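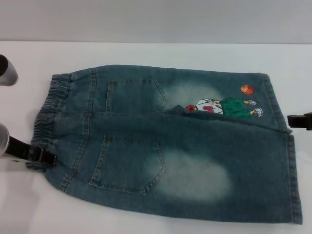
*Slide 1. Children's jeans folded lengthwise, waistband left, hems right.*

# Folding from the middle: notes for the Dullside talk

2023-12-16, Pillay Room, straight after the coffee break

(Leave slide 1 up while people sit down. Don't start until the door's shut, the corridor is noisy.)

Hello everyone, thanks for coming back in, I know the biscuits were good. I'm going to talk about trousers for most of the next while. Jeans mainly. Small ones.

The project is called Gement and it's a two-armed robot that folds clothes on a table, learning from people who drive the arms by hand. Plenty of you in this room do the same sort of thing, so I'll skip how the arms are driven and get to the bit we changed, which is how we collect and cut up the demonstrations.

So look at the jeans. They're folded lengthwise, one leg stacked on the other, and that's the state I want you to keep in your heads. We call it the halfway state. If you get a nice halfway state the rest of the fold is pretty easy. If you get a bad one, everything afterwards goes wrong, and it goes wrong in a way that looks like the second fold's fault. We spent most of November blaming the second fold!

Have a look at the right-hand end. The two hems don't quite line up, there's a small step. A person folding at home wouldn't care. The question for us is whether the robot should care, and I'll come back to that.

## Slide 2: what we used to do

(Timeline drawing, one long bar.)

We used to record a whole fold from start to finish. Flat garment, fold, fold, done, stop recording. One long episode. Then train on the lot.

The trouble is that the people driving are good. They get a tidy halfway state nearly every time, so the policy hardly ever sees an untidy one. Then you run it on its own, it makes a slightly wonky first fold, and now it's looking at something it has barely met. And it carries on as if nothing had happened - grips a bit of air, lifts one layer and leaves the other behind, all the classics.

You'll know this as drift, or compounding error, or whatever your group calls it. Nothing new there. Most people fix it by stepping in during a run and correcting. We tried that and it does work, but it's slow and it's tiring for whoever is on the controls, because you sit there waiting for something to go wrong.

## Slide 3: starting in the middle

(Same bar, now chopped in two, with lots of little starting points on the second half.)

What we do now is record the halves separately. First half, flat to halfway. Second half, halfway to done. And for the second half we set the garment up by hand, on purpose, in all sorts of halfway states. Hems level, hems with a step, waistband bunched up, a layer with a crease running across it. Then the driver finishes the fold from there.

It's very cheap. Laying out a pair of jeans slightly badly takes no time and no skill (I'm the best in the group at it). And you don't have to wait for the robot to make the mistake.

Both halves go into one policy. We did try two separate policies with a switch between them and I'd steer you away from it. The switch was one more thing to go wrong, and it went wrong at the worst moments, with a leg in mid-air.

If somebody asks how we decide which wonky states to lay out: we looked through old runs, pulled out the last still before each failure, and copied those. Later we made them up. I can't see a difference between the copied ones and the made-up ones in the results, but we haven't tested that properly and I should say so.

## Slide 4: numbers

(Bar chart. Go slowly, the labels are small, sorry to the back row.)

The full set is 716 demonstrations. That total is the same for the old way and the new way, so nobody can say we won by collecting more.

We tested on 10 pairs of trousers the policy hadn't seen in training, with the same number of goes at each pair for both methods. Whole episodes: 70 per cent of folds counted as good. Split episodes with the hand-laid starts: 85 per cent.

"Good" means the final shape passes our template check and no layer has been left behind. The check is a bit generous on length and strict on width. I've got the details on a spare slide at the end if anyone wants them.

(Pause. Somebody will photograph this one.)

The gain is nearly all in the second half of the fold. The first half didn't budge, and that's what you'd expect, as we didn't do anything to help it.

## Slide 5: elastic

Go back to slide 1 for a moment. Left-hand end, the gathered waistband. Elastic is the thing I'd most like to talk to people about over lunch.

A gathered waistband puckers, and the puckers sit differently each time you put the garment down. So the outline at that end is never the same twice, even when the fold is perfectly fine. Flat waistbands on adult trousers were much kinder to us. If you only test on adult clothes you'll get lovely numbers and then somebody will hand you a child's pair and ruin your week.

The print's an interesting one too. That's a cartoon basketball player down near the hem end, lying sideways along the leg, and his head is partly tucked under the fold. We worried that the policy would hang on to prints as landmarks and get lost when one was half hidden. So we checked plain pairs against printed pairs and found no gap worth showing you. I was surprised! I'd bet on a gap.

## Slide 6: does the step matter?

Back to the hems. We let it matter a little. In the first half we don't ask drivers to fix a small step, and in the second half we make sure there are plenty of starts with one. The policy has learned to fold over it and leave it alone.

Our earlier version tried to straighten everything. It would tug one hem, overshoot, tug the other one, and keep going until we pressed stop. Good fun to watch, no use for folding.

(Play the clip here if there's time. Skip if we're running late, it's long.)

## Slide 7: what doesn't work yet

- Inside-out legs. It folds them quite happily inside out.
- Very stretchy leggings. The halfway state won't stay put.
- Anything where the first fold fails badly. There's no halfway state to speak of, so the trick has nothing to grab hold of.

For that last one we're planning to do the same splitting again, earlier on, with garments dropped in a heap. More starts, shorter pieces. I don't know how far you can push it before the pieces stop joining up.

## Slide 8: code and data

The recordings will go up under the name Remodska, with the wonky starts labelled so you can take them out and run our comparison yourself. Please do. The template check goes up with them.

Questions - and repeat each one into the microphone before answering.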